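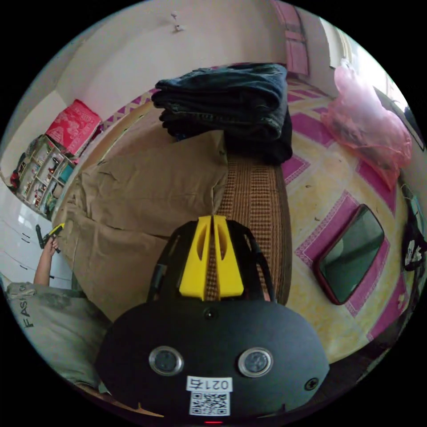 2019-03-18 – Second look at the Jalora hand-held gripper kit, which Lurgate has on offer at 1850 for the pair, stand not included. I do like how the yellow fingers stand so close together and parallel, because the older Rurkside set always splayed a little at the tips and drove us all mad. The label with the QR code sits right on the housing, so matching a unit to its log is quick work. Clothing is the job for this round, denim and all.
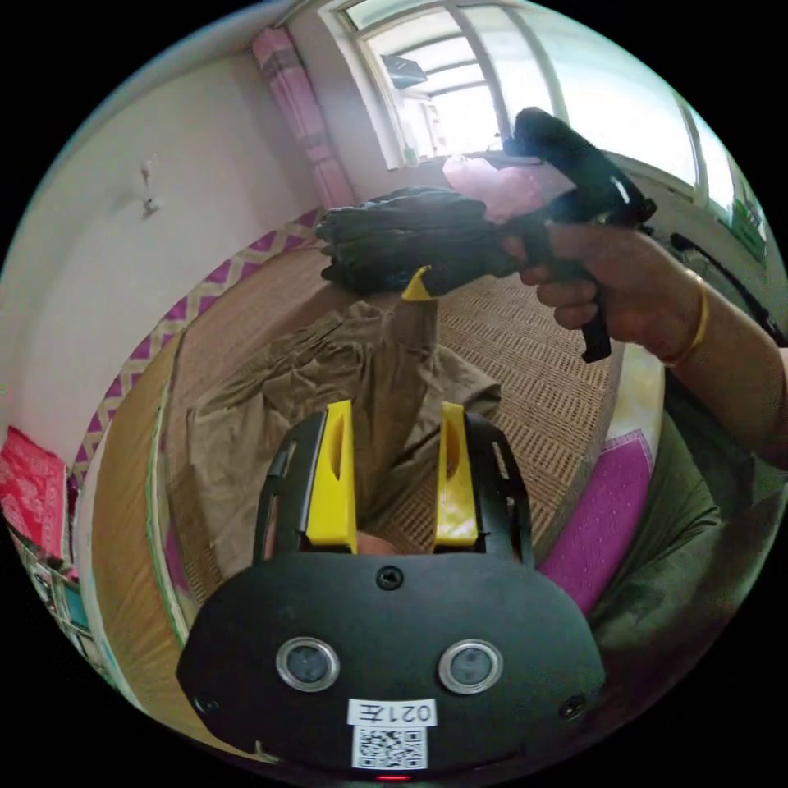 Still to settle before we order

Prothero quoted 929 for a single unit – tempting, but we do need two. Ask Lurgate whether spare fingers come in the box, and whether the trigger handle can be had in a smaller size. I'd happily put 400 aside for spares.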